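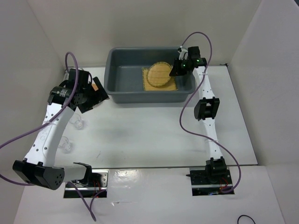
Round mat on square mat, grey tub, an arm on each side.

Teditz Artist Support
Ticket 1068
Subject: Wrong Flositbridge, wrong Todarlow
Opened by: Elsa Kallio (Laitinen, label account)
Status: Closed
Priority: Normal (changed from Urgent by system)

Elsa Kallio, 08:12
Morning. Our new single went live at midnight. It's called Todarlow and it's by Flositbridge, a four-piece who play guitars and sing about ferries. On two of the stores it has landed on the page of another Flositbridge, who makes sleep music. His followers woke up, or were woken up, by a drum fill.

On top of that, the track playing is the instrumental. The title says Todarlow. The lyrics are displayed, in full, scrolling along nicely in time with no singing whatsoever. As a karaoke product it's very good.

Could both be fixed, please? Radio session is this afternoon and the presenter will be looking the band up on his phone, as presenters do.

Teditz auto-reply, 08:12
Thank you for contacting Teditz. Did you know that many releases take a little while to appear in stores? Please wait and check again.

Elsa Kallio, 08:15
It has appeared in stores. That is my complaint.

Teditz Support, 09:02
Hi Elsa, thanks for getting in touch and congratulations on the release. I can see Todarlow delivered correctly on our side. Could you confirm:
Which stores are affected
Whether the artist page ID was filled in at upload
Whether the audio you uploaded was the final audio

Elsa Kallio, 09:20
Stores: the big green one and the one that comes with the phone. The others are fine, including a store I had never heard of where we already have more plays than on the other two put together.

Artist page ID: yes. Screenshot of the form sent separately by email, your ticket box rejected it for being a picture.

Final audio: I uploaded two files to the same release. Track 1 is Todarlow, track 2 is Todarlow (Instrumental). Both 24 bit WAV, both checked on headphones by me and in a van by the drummer. The files are named todarlow_main and todarlow_inst. I don't think I could have been clearer without singing it myself.

Teditz Support, 09:48
Thank you. I've listened to both of our stored files. Track 1 has vocals. Track 2 has no vocals. So the upload was right and the order has been swapped somewhere after that. Passing to Deliveries.

For the artist page: the ID on your form is correct, but the release was sent out with the field empty. I'm looking into why.

Elsa Kallio, 09:55
Thank you for listening to it. What did you think?

Teditz Support, 09:58
I liked the second verse. I'm told I'm not supposed to have opinions in the ticket.

Internal note (made visible to customer in error), 10:30
Cust edited the release title after first save. Old title was "Todarlow (Single Version)". Editing the title reopens the form on step 3 and blanks the artist page IDs if the cust doesn't go back to step 2. Known thing. We've had seven of these this month. Workaround is to go back to step 2.

Elsa Kallio, 10:34
I can see that note.

Teditz Support, 10:41
Yes, apologies. It is accurate, though. When you removed "(Single Version)" from the title, the page IDs were cleared. For a well-known artist name the store takes a guess, and for a shared name it picks whichever artist has more listeners. The other Flositbridge has rather a lot.

Elsa Kallio, 10:50
He would, they leave him on all night.

I took "(Single Version)" out on the advice of your own style guide, section on titles, which says stores may reject it. So I followed the guide and was punished by the form. Fine. What do I do now?

Teditz Support, 11:06
Please do the following in this order.

1. Open the release and choose Request Correction. Don't choose Edit.
2. Go to step 2, Artists. Re-enter both page IDs. Press Save on that step.
3. Skip step 3 entirely.
4. On step 4, Tracks, leave the order as it is, even though it looks right and you'll be tempted.
5. Submit. Reply here once it says Pending.

Please don't take the release down and send it again. You'd lose the play count and the playlist placements.

Elsa Kallio, 11:19
Done. It says Pending. It also says "Estimated tempo 109, is this correct?" It is correct. I mention it only as the first thing today that has been.

Teditz Support, 11:25
Glad to hear it.
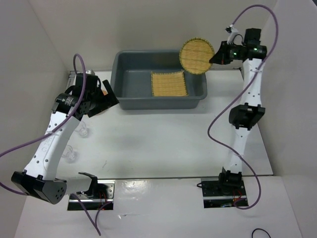 The round mat held up over the tub, the square one flat inside.

Deliveries team, 12:40
Taking over from Support on the audio half. We found the swap. The two tracks share a title apart from the bracket, and when the title edit went through, the bracket was stripped from both. For a short while the system held two tracks called Todarlow. It sorted them by file name. "inst" comes before "main" in the alphabet.

We've restored the bracket on track 2 and queued a fresh audio delivery to the two affected stores. The lyrics are tied to track 1 and will stay where they are.

Elsa Kallio, 12:52
So if I'd called the file "a_proper_one_with_singing" we'd have been all right.

Deliveries team, 12:55
Yes.

Elsa Kallio, 13:30
Update from my side. The green store now has the right audio on the wrong artist. So the sleep people are getting the vocals as well. There is a comment under his latest album which reads "new direction??" and another which reads "I quite like it".

The phone one is unchanged.

Teditz Support, 13:44
Audio and artist page corrections travel separately, so that's expected. The page move is done by the store and we can't hurry it, but I've marked the request as a release-day case. The phone store runs its updates in batches and the next one is mid-afternoon.

For the radio session, the direct link to the track won't change when the artist page does. If the presenter is sent the link, he'll get the right song whatever page it's sitting on.

Elsa Kallio, 13:50
Useful, thank you. Sent to the producer. She wrote back "is this the sleep guy", so word has got round.

Elsa Kallio, 15:37
Green store has moved it. Right page, right song, right cover. The plays came across too, with what I assume are some of his.

Phone store has the right song now. Artist page there is blank, no photo, no earlier singles, one track. We seem to have been given a third Flositbridge.

Teditz Support, 15:52
That's a placeholder page. It gets made when a release is taken off one artist and hasn't been matched to the next. Please don't claim it. If you claim it, it becomes permanent.

Elsa Kallio, 15:53
Define claim.

Teditz Support, 15:54
Pressing the button that says "Is this you?"

Elsa Kallio, 15:58
The bass player has pressed the button.

Teditz Support, 16:10
OK. I've asked the store for a merge. Please ask the bass player to ignore any email asking him to verify, and to press nothing else.

Elsa Kallio, 16:14
I have his phone.

Teditz Support, 17:26
The store has accepted the merge. The single should be on the correct page now, with the back catalogue. Could you check from a device that isn't logged in to the artist account?

Elsa Kallio, 17:41
Checked on mine, on the drummer's, and on the tablet at the Laitinen front desk. All correct. The lyrics scroll and somebody is singing them. The session went fine, he played the link and pronounced the band's name in a way we hadn't considered.

Two requests before you close this. Put a warning on step 3, even a small one. And change the line in the style guide, or at least put "then go back to step 2" after it.

Teditz Support, 17:55
Both passed on to the product team with this ticket attached. The style guide line I can edit myself, so that one is already changed. Release page notes now read: "If you change the title after saving, return to step 2 and check your artist page IDs."

Closing as solved. You can reopen it by replying.

Teditz auto-reply, 17:55
Your ticket has been solved! How did we do? Please rate your experience from one to five ferries.

Elsa Kallio, 18:02
Who changed the auto-reply?

Ticket reopened by customer reply, 18:02

Teditz Support, 18:04
That was me. Four or five is fine. Closing again, please don't answer this one.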